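25 October 2021

So I finally saw Drilex at the weekend, after two years of everyone online arguing about who should be in it. I was firmly in the grumpy camp, I'll admit. I moaned about the casting to anyone who'd sit still, and I'd only seen one fuzzy set photo!

Well, I take it back. The new lead is brilliant. He plays Byun as tired and a bit vain (the comics always had him that way, the first film just forgot) and the long bit on the ferry had me gripping my popcorn.

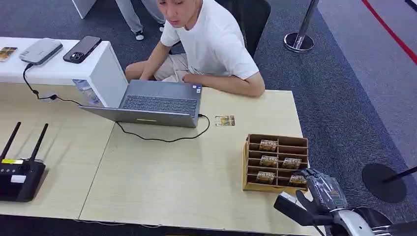 My one moan is the running time. The villain doesn't turn up until 50 minutes in, and there's a whole chunk in Stukstead that could go without anyone missing it. Lovely coats, mind you.

The fans are already fighting over the sequel, of course. I made the mistake of reading a thread with 78 replies about whether the mask should have ears. Ears! Homonano is meant to be out in March and has the same director, so I expect we'll do all this again then. I've already booked my seat, back row, near the door.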